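원목 상판 오일 마감, 재도포 주기에 대한 메모

습도 기록을 정리하다가 오일 마감 쪽 메모가 따로 쌓여 있어서 한 번에 옮겨 둔다. 대상은 집에서 쓰는 밝은 색 목재 가구이고, 비교한 제품은 Rotberg 하드왁스 오일과 Gralia 침투형 오일 두 가지다. 둘 다 무광으로 분류되어 있지만 경화 후의 표면 반사는 꽤 다르다. 도막 두께는 측정하지 않았다. 가정용 장비로는 목재 위의 얇은 오일층을 재도 값이 믿을 만하지 않다.

시편은 같은 판재에서 잘라 냈고, 연마는 세 단계로 했다. 마지막 단계를 너무 곱게 가져가면 오일 흡수량이 줄어든다. Rotberg 쪽은 이 차이에 둔감했고 Gralia 쪽은 민감했다. 도포량은 저울로 관리했으며 천에 남는 양은 도포 전후의 천 무게를 빼서 보정했다.

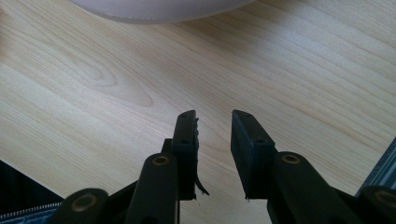

재도포 시점을 정할 때 가장 많이 쓰는 방법은 물방울 시험이다. 표면에 물을 한 방울 떨어뜨리고 퍼지는 시간을 본다. 나는 18분을 기준으로 잡았다. 그 전에 방울의 윤곽이 무너지면 재도포 대상으로 분류한다. 다만 이 시험은 떨어뜨리는 위치에 따라 결과가 흔들린다. 결이 촘촘한 줄무늬 구간과 넓은 띠 구간이 한 판에 섞여 있고, 왼쪽의 길쭉한 눈 모양 옹이 무늬처럼 결이 휘어 돌아가는 곳도 있어서, 한 지점의 값으로 판 전체를 판단하면 안 된다. 옹이 주변은 섬유 방향이 바뀌어 흡수 속도가 다르다. 그래서 측정점을 고정하고, 옹이 주변의 값은 평균에 넣지 않고 따로 적는다.

광택은 참고값으로만 쓴다. 빛이 비스듬히 들어오는 쪽은 하얗게 떠 보이고 그늘진 쪽은 더 따뜻한 색으로 보이므로 육안 비교는 조건을 맞추기 어렵다. 같은 시각, 같은 방향에서 봐야 한다. 내 경우는 오전 커튼을 친 상태로 통일했다.

건조 조건도 적어 둔다. 상대습도 41%에서 Rotberg는 다음 날 가벼운 사용이 가능했고, Gralia는 하루가 더 필요했다. 10월 이후 난방을 시작하면 습도가 더 내려가는데, 이때는 표면만 먼저 마르고 안쪽이 무른 상태가 길어진다. 손톱으로 눌러 자국이 남으면 아직이다. 이 상태에서 무거운 물건을 올리면 눌린 자리의 광택이 달라지고, 그 자국은 다음 연마 때까지 간다.

고무나 연질 플라스틱도 주의 대상이다. 가소제가 덜 굳은 오일층으로 옮겨 가면 접촉면 모양대로 얼룩이 남는다. 경화 기간에는 올려 두는 물건의 바닥 재질을 먼저 확인하는 편이 낫다.

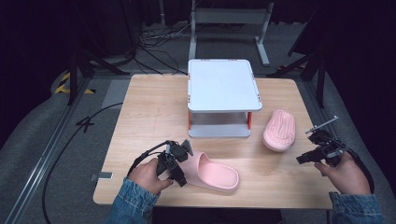 Edgardo Enriquez가 지난 글에 남긴 댓글에 따르면 물방울 시험만으로는 왁스 성분이 많은 제품이 실제보다 좋게 나온다고 한다. 왁스가 표면 장력을 바꾸어 방울은 오래 버티지만 아래쪽 오일층은 이미 닳아 있을 수 있고, 자신은 커피로 같은 시험을 반복해 착색 여부까지 본다는 것이다.

타당한 지적이다. 내 기록에서도 Rotberg 시편은 기준을 통과하고도 커피 착색이 남은 경우가 있었다. 다음 회차부터 커피 시험을 추가하되, 착색된 지점은 다시 쓸 수 없으므로 시편 뒷면에 별도 구역을 잡을 예정이다. 농도는 추출 비율을 고정해서 맞춘다.

재도포 절차는 바꾸지 않았다. 중성 세제로 닦고, 완전히 말린 뒤, 부직포 패드로 결 방향을 따라 가볍게 문지르고, 오일을 최소량만 바른다. 남은 오일은 반드시 걷어 낸다. 사용한 천은 펼쳐서 말리거나 물에 담가 둔다. 뭉쳐 두면 자연 발화할 수 있다.

Gralia는 남은 양이 적어 새로 주문했다. 제조 로트가 바뀌므로 기존 값과 바로 이어 붙이지 않고 표를 나눈다.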